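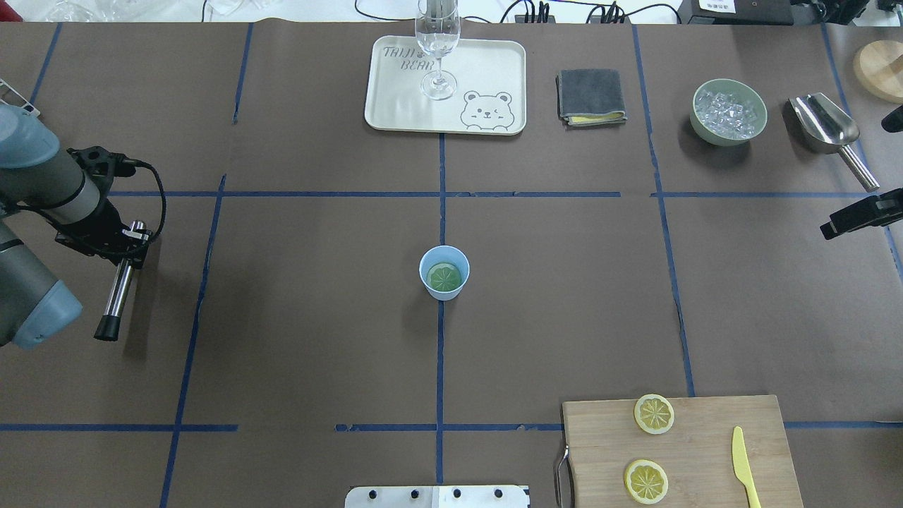 Open evening at the Veloso workshop, 9th November

Got there late, parking terrible. Up the stairs, second door, follow the noise. 24 members now, Graça Leitão says, was 14 in September when I last came by.

First bench, Martim Leitão and the drinks arm. He's been at this build for months, mostly evenings. Brown paper on the table, blue tape marking it into boxes so everybody puts stuff back in the same place between runs. Paper cup with a lime slice in it, ice in a green bowl with a steel scoop, lemon on the board, wine glass up on the bear tray. Clamp on the end of the arm is his own design, version 6. Earlier ones slipped, he has a shoebox of them.

Asked what it's going to make. "Anything cold" was the answer. Scooping is the hard part apparently – cubes stick together, then the whole lump comes up. Lemon slices are easier then you'd think. Glass stems he doesn't want to talk about.

Software is Zimlow, which I tried last year and gave up on. Martim likes it. Rui Antunes does not, and said so from across the room.

Next room: Rui's plant waterer. Clulon pump, Sitix controller, lots of tubing. Leak under the sink end, towels down. Skipped the demo.

Teresa Coelho was printing gears at the back. 81 of them for one clock. Very loud printer. She gave me a reject, it's on my desk now.

Coffee ran out early. Soup from Aurora Bragança, good, lots of pepper.

Went back to Martim's bench before leaving and stayed longer than I ment to. He let me move the joints by hand with the power off, stiffer than I expected, elbow especially. He wants thicker cable next – the order is in.

Bring cash for the parts bin if you go. No card reader.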